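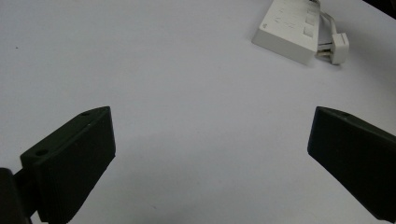

Faizal Santoso argued in his response to our preliminary report that success rates for household manipulation say little until the starting state of each trial is fixed, and that most published figures leave it open. A plug seated by the robot after an operator has laid it prongs-first beside the socket, he wrote, should be scored as a different chore from a plug picked up wherever the last user dropped it. We accept the point, and the protocol in this section was revised to meet it.

Figure 4. View between the open gripper fingers, with a power strip and connected plug on a white tabletop.

4.2 Cord and plug handling

Cord and plug handling was chosen as the third task family because it is common in both homes and light assembly shops and because it combines two difficulties that are usually studied apart. The plug is rigid and must be aligned closely with its socket. The cable is flexible and applies a load to the plug that changes with every movement of the wrist. The same operation is trivial for most adults, who correct the alignment by feel and brace the strip with the other hand. A single-arm system has no second hand, so any strip that is not fastened down can slide when force is applied.

The family contains three chores: removing a plug from a strip, inserting a plug into a free socket, and moving a strip with its cord attached to a marked area of the table. Each was run under two starting conditions. In the staged condition, an operator placed the strip in a fixed pose before every trial. In the unstaged condition, the pose was drawn at random within the reachable area, and the cable was left as it fell. Strips were not clamped or taped in either condition.

Two learned policies were compared. Clinus predicts short sequences of gripper motion from wrist images alone. Momex uses the same images but adds a force estimate taken from motor current. Both were trained on the Flindaveo demonstration set, which holds 4000 episodes across all task families, 626 of them involving cords or plugs. Demonstrations were recorded with a hand-held gripper whose finger geometry matches that of the robot. Training and evaluation used different strips.

Removal was close to solved in the staged condition. Momex completed 97 percent of staged removals, and its few failures came from a grasp that closed on the cable instead of the plug body. Clinus failed more often and in a different way: it pulled along the correct axis but did not detect that the strip was moving with the plug, and it continued until the strip reached the limit of the workspace. We counted these trials as failures even when the plug later came free.

Insertion remains well short of practical use. Under staged conditions both policies brought the plug to the socket reliably, but final alignment depended on the wrist camera, and the plug body hid the prongs during the last part of the approach. The force estimate helped Momex detect contact. It did not tell the policy in which direction to correct. Unstaged insertion was worse for both policies, and most of the added failures occurred before contact, when the plug was grasped at an angle that the wrist could not undo. Neither policy learned to set the plug down and regrasp it — a step that appears in few of the demonstrations.

Moving the strip gave mixed results. Short moves were completed without trouble. On longer moves the cord went taut, and the strip rotated out of the grasp. Operators who performed the chore by hand tended to gather slack first, often without being aware of doing so.

A separate check was made at the Wainwright shop, where staff power up bench tools at the start of each shift. The robot needed roughly 3 minutes for a removal and reinsertion that a worker finishes in seconds. Speed was limited by repeated approaches after failed alignment, and raising the arm velocity did not shorten the total time.

These results support a narrow claim. Unplugging can be assigned to a machine where the strip is in a known place and a failed attempt does no harm. Plugging in can't yet be assigned without supervision, and the gap between staged and unstaged trials suggests that reports giving only the former will overstate readiness. Section 4.3 applies the same two conditions to drawer and cabinet tasks.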